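Shared Laundry Rooms: Water Hardness, Dosing and the New Drain Schedule

From the building services section of the Elow tenants' newsletter, July issue

The supply to the Huenchumán buildings was switched to the second well field in spring, and the water is harder than it was. Tenants have reported stiff towels, gray residue on dark fabric and a white film on kettles. All of these are consistent with a higher calcium content. This item covers what hardness does in a washing machine, how to adjust detergent, and what will change in the basement laundry rooms and in private connections on the upper floors.

Hardness and detergent

Hard water contains dissolved calcium and magnesium. Both bind to the surfactants in detergent before those surfactants reach the fabric. Part of each dose is therefore spent on the water. Most powders contain a builder, usually zeolite or a carbonate, which ties up the minerals first. Liquids generally contain less builder, and in hard water they lose more of their cleaning effect per dose than powders do.

The dosing table on the package normally has three columns: soft, medium and hard. Tenants who have been using the soft column should move to the hard column for powders. For liquids, move one column at a time and check the result after several washes. Overdosing leaves foam in the drum, and many machines respond to foam by adding a rinse, which lengthens the cycle and uses more water.

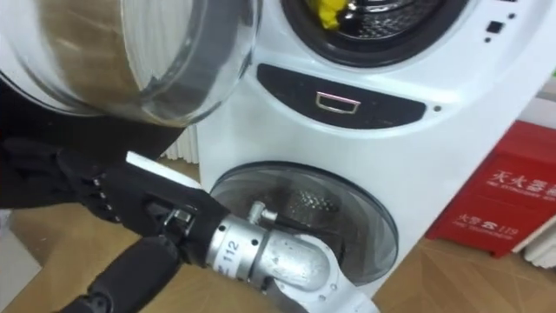
Load size matters as much as dose. The table assumes a full load at normal soiling. A half load needs less product, but the quantity does not fall by half, as the machine still takes in a minimum volume of water and that water still has to be softened. For small drums, follow the machine manual where it gives a separate figure. Capsules cannot be divided and are a poor fit for very small loads in any water.

Fabric softener has no effect on water hardness. It coats the fiber, which makes towels feel less stiff and also makes them absorb less. Where stiffness is the complaint, correct the detergent dose first. Citric acid in the softener compartment is sometimes recommended. It dissolves scale, but repeated use at high concentration can attack rubber seals and some metal parts, and the machine manufacturer's instructions take priority.

Scale in the machine

Calcium carbonate comes out of solution as water is heated. The heating element is the hottest surface in the machine and collects scale first. A scaled element transfers heat more slowly, and the cycle takes longer to reach temperature. Cold and warm washes deposit very little. Tenants who wash mainly at low temperatures should expect scale to build slowly, but they are more likely to see soap residue and biofilm in the door seal and the detergent drawer.

Recommended maintenance for private machines is as follows. Run one empty cycle at the highest temperature each month, with no detergent. Pull out the drawer and rinse it under the tap. Wipe the fold of the door seal and leave the door ajar between uses. Clean the pump filter every 2 months, with a shallow tray under the flap and the machine switched off at the wall. Descale only when there is a reason to, using a product approved for the machine.

The shared machines in the basement are descaled under the service contract with Flillance. Please do not add descaler to them. Two machines were taken out of use in spring after a vinegar concentrate was poured directly into the drum, and the door seals had to be replaced.

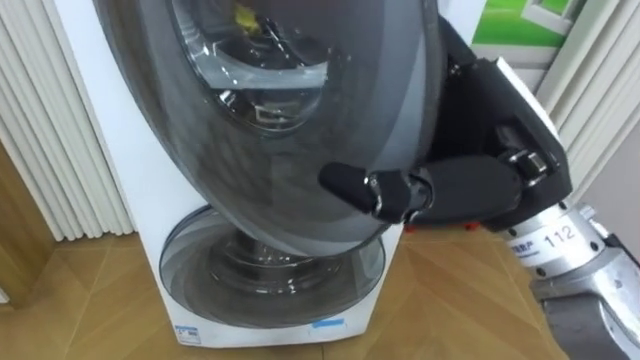

Drain connections on the upper floors

Several tenants have asked whether a second appliance can be connected to the drain in the bathroom closet. The standpipe there is sized for a single pump discharge. Two machines emptying at the same moment can exceed its capacity, and the water then backs up at the open end of the pipe. A branched hose adapter does not solve the problem, as the restriction is in the trap and not in the hose.

A second connection is permitted on request where the kitchen sink has a trap with a spare inlet. The hose must rise to at least the underside of the countertop before it drops to the inlet. Without this loop, sink water can run back into the machine. The work must be carried out by the building plumber, and the request form is available at the office counter.

Inlet hoses should also be checked. A plain rubber hose has a limited service life and should be replaced after 8 years even where no damage is visible. The date of manufacture is usually printed along the hose or stamped on the coupling. Bulges near the coupling, rust on the nut, or a white crust at the thread are grounds for replacing it at once. Close the supply valve when leaving for longer than a weekend.

Drain flushing

The vertical drain stacks will be flushed in the coming weeks by Tonimska. The work proceeds one stack at a time, starting with the courtyard side. Stack numbers are printed on the inspection cover in each bathroom. A notice will be posted in the stairwell before each stack is done.

While a stack is being flushed, do not run washing machines, dishwashers or baths connected to it. Toilets may be used only when the notice says so. Put the plugs in sinks and tubs and close the toilet lid, as air displaced by the flushing head can push water out of the traps. Afterward, run each tap briefly to refill the traps. A sewer smell that persists once the traps are full should be reported to the office.

Laundry room hours

The basement rooms open at 7 a.m. as before. The last cycle must be started early enough to finish before the evening closing time posted on the door. Cycle times shown on the display at the start are estimates and can increase during the wash if the load is unbalanced or if foam is detected. Lint filters in the dryers are to be cleared after every load.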